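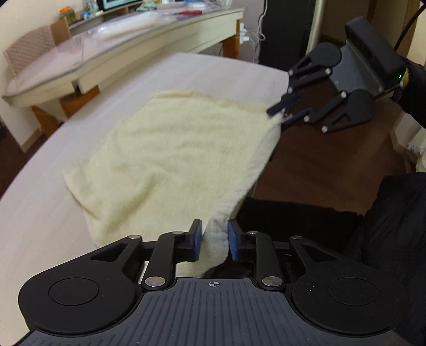
Yellow towels going stiff and scratchy - what am I doing wrong?

Bradley Bellamy
We moved to Clanum in January and my towels have felt like cardboard ever since. Same soap, same washer. I'm using a full cap per load and drying on high. Help!

Hina Sial
Hard water, I bet! Cut the soap to half a cap and skip the softener completely (it coats the loops). I run an extra rinse and pull mine out of the dryer after 20 minutes, then give them a good shake - huge difference for me.

Skanberg7
buy new towels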